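# Section 4 – Safe set-up and running rules, block sorting cell

Rev. 1 May 2023. Replaces the old loose sheets. Bin those.

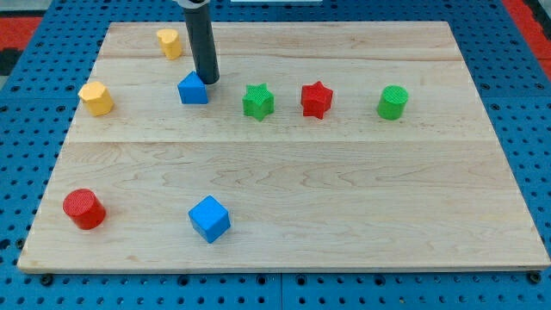
*Fig. 4-1. Work board with mixed blocks, tool low over the board.*

Read all of 4.1 before powering anything. Experienced users too – the stop rules changed.

## 4.1 Who can run it

- Trained operators only. Sign-off list is kept by Fathima Patwary at the Tirkmont desk.
- Visitors stay behind the floor line. No leaning over the table.
- One operator in charge at a time. That person holds the pendant. Handing over = say it out loud, other person says it back.
- Program changes: Esko Rantala or Dilruba Pramanik. If you think a point needs moving, write it down and ask.

**CAUTION:** Small arm, slow speed, still pinches. Fingers between tool and board is the one that hurts people.

## 4.2 Before power-on

1. Stop button out and reachable from where you'll stand. Not behind you, not under a coat.
2. Sleeves, lanyards, long hair – tied back or tucked in.
3. Look at the air line and cable all the way along. Kinks, rubbing, tape that wasn't there before. Anything odd, leave it off and tag it.
4. Push each corner of the board with a flat hand. Should not shift. If it shifts, redo 4.3.
5. Clear cups, phones, pens, hex keys off the table. Hex keys especially.
6. Check the tag on the power switch. Red tag means someone has it locked out. You do not remove another person's tag, ever, even if they've gone home. Call them.

## 4.3 Seating the board

Power OFF for all of this.

1. Lay the board on the pegboard table, long seams running left to right as seen from the operator side.
2. Square it up against the rows of holes. By eye is fine for a first pass.
3. Leave a band of pegboard showing on all sides. Board must not hang over the table edge.
4. Fix from underneath with the clamps in the Pirska kit. Snug, then a quarter turn. Don't crank it, the wood dents.
5. Wipe with a dry cloth. No spray cleaner – it leaves a film and pieces slide.

*Note:* seams in the board are fine. A raised lip at a seam is not. Run a fingernail across. If it catches, swap the board.

## 4.4 Placing blocks

Mixed colors and shapes is normal. Same shape can turn up in two colors (stars and cylinders, see Fig. 4-1), so never sort your check list by shape only.

1. Arm parked and in HOLD. Light on the pendant is steady, not blinking. Blinking means it can still move!!
2. Set blocks flat, textured face up.
3. Keep space between blocks. Tool has to come down without brushing the next one over. A finger width is too tight.
4. No stacking.
5. Nothing on the bare pegboard. Blocks go on the wood.
6. Hands out. Step back over the line. Then say "clear".

Turned blocks are ok, the cube does not need to face you square. Chipped or squashed ones are not ok, take them out of the set and put them in the reject tub.

**CAUTION:** Never straighten a block while the tool is over the board. Park first. Every time. It takes 11 seconds.

## 4.5 First run of the shift

1. Speed limit to 10 percent. Pendant will ask you to confirm, confirm it.
2. Jog down over bare wood first, away from any block. Watch the tip, not the screen.
3. Stop with the tip clear of the board. You should be able to see a gap and a soft shadow. No gap = back up and re-zero height.
4. Press the stop button on purpose. Arm must stop dead and stay put. If it sags or creeps, lock out and call Esko.
5. Reset, then run one block through the full cycle.
6. Good? Run the set. Still at 10 percent.
7. Raise speed in steps, only if the run sheet allows it. Top setting for this cell is 64 percent and the lock on that stays on.

*Note:* do the stop test even if the last shift did it an hour ago. Write your initials in the log, not a check mark.

## 4.6 While running

- Stay at the table. Need to leave? HOLD, park, take the pendant key with you.
- Don't talk to people over your shoulder during a pick.
- Dropped block: let it lie until the cycle ends. Off the table and on the floor, same thing.
- Strange noise, smell, jerky move: stop first, think after. No one gets told off for a stop. Joni Lappalainen has asked for this to be put in writing so here it is.

## 4.7 If it touches something it shouldn't

1. Hit stop.
2. Don't pull on the arm. Don't reset yet.
3. Anyone hurt: get help, leave the cell as it is.
4. No one hurt: note where the tool is, which block, what speed.
5. Release using the brake switch, one hand supporting the arm. Two people for this step.
6. Check the tip for flat spots and the board for dents.
7. Report goes to Eino Mäkelä same shift. Short is fine. Late is not fine.
8. Re-do 4.5 from the top before the next run.

After 4 contact stops in one shift the cell is closed untill Eino or Esko has looked at it. Includes light touches.

## 4.8 Shutdown

1. Finish or cancel the cycle. Don't kill power mid-move.
2. Park, HOLD, power off, wait for the fan to quit.
3. Blocks back in the tray, one of each in its slot. Missing one? Look under the table, then log it.
4. Wipe board. Hang pendant on its hook, cable looped loose.
5. Stop button pushed IN overnight.

## 4.9 Known gaps in this section

- Brake switch drawing still missing. Hauksdóttir are sending a new one, expected July.
- The Balness cell has a different park position. Do not copy numbers across.
- Floor line at the back is worn. Treat it as if its there.

Fixes to the text go to Dilruba. Mark up a printout, she'll type it in.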